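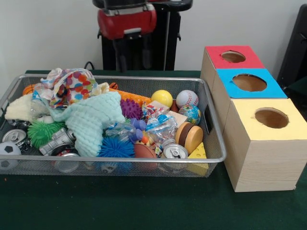 *Mixed tray with toys and cloths, boxes on the right.*

**Sorting and packing helpers wanted, part-time – Herneso toy and household library, Bulau**

Herneso lends toys, play balls, small blankets and household things to families and kindergartens in Bulau and in the villages on the Tamura side of the river. Everything that comes back to us must be looked at, cleaned, sorted and packed again before it can go to the next family. We are looking for 2 people to help us with this work, starting in October.

At present we have 121 trays in circulation. Most of them come back mixed, so a knitted cloth can lie on top of a baseball, and wooden blocks can be anywhere in the pile. Your task is to bring each tray back into order.

## What you will do

- Empty the returned trays on the sorting table, the soft things first and the hard things after.
- Check balls, blocks and other toys for cracks, sharp places and missing parts.
- Separate the fabrics for washing. White and fluffy cloths go apart from the colored and the dotted ones.
- Wipe the smooth balls with a cloth and brush the spiky ones. The brush is needed there, a cloth does not reach between the points.
- Pack the clean things according to the list for each set, and write down what is missing.
- Wash the empty wire-mesh trays at the end of the shift and put them to dry on the rack.

Small things we keep in boxes with lids, and the lids must be closed before the boxes are stacked. Please never stack more than the shelf allows, also when we are in a hurry.

The list for each set is kept in Plutuvis, our lending program. It is quite simple and we will show it to you on the first day. If you prefer paper, you can first mark everything on a printed list and enter it later the same afternoon.

## Whom we are looking for

You do not need a diploma or experience in a library. We would like that you are patient with small objects and that you notice when something does not belong. Somebody who has sorted a child's room many times has already done a good part of this job.

You should be able to:

- stand or sit at a table for two hours with a short break,
- lift a full tray from the table to the cart,
- read our lists in English – speaking it perfectly is not necessary,
- come regularly, and call us in the morning if you are ill.

Some of the toys have a strong rubber smell after washing. If you are sensitive to this, or to washing powder, please write it in your application and we will talk about which tasks are suitable. We have gloves in three sizes.

## Hours and pay

The shifts are in the afternoon, from 1:30 to 5:30, three times in the week. Thursday is the day when the kindergartens bring their trays back, so both helpers must be present on this day. The other two afternoons we can agree together.

The pay is 360 per week before tax, also in the weeks with fewer returns. The contract is first for six months and can be made longer. Travel by bus inside Bulau is paid by us if you hand in the tickets at the end of the month.

The sorting room is on the ground floor and has no steps at the entrance. There is a kitchen corner with a kettle and a refrigerator which you are welcome to use.

## How to apply

Please write us a short letter, one page is enough. Tell us when you could begin, which afternoons are good for you, and what kind of work you have done before, at home or for a company. A photograph is not needed.

You can leave the letter at our counter or send it by post:

Herneso
Sorting Room
62 Tamura Road
Bulau

We invite suitable applicants for a trial afternoon. You will sort one mixed tray together with a colleague and pack one set according to the list. The trial afternoon is paid. We do not measure the time, so please work at the speed which is comfortable for you.

Applications are accepted until both places are filled. We answer every letter, but it can take up to two weeks.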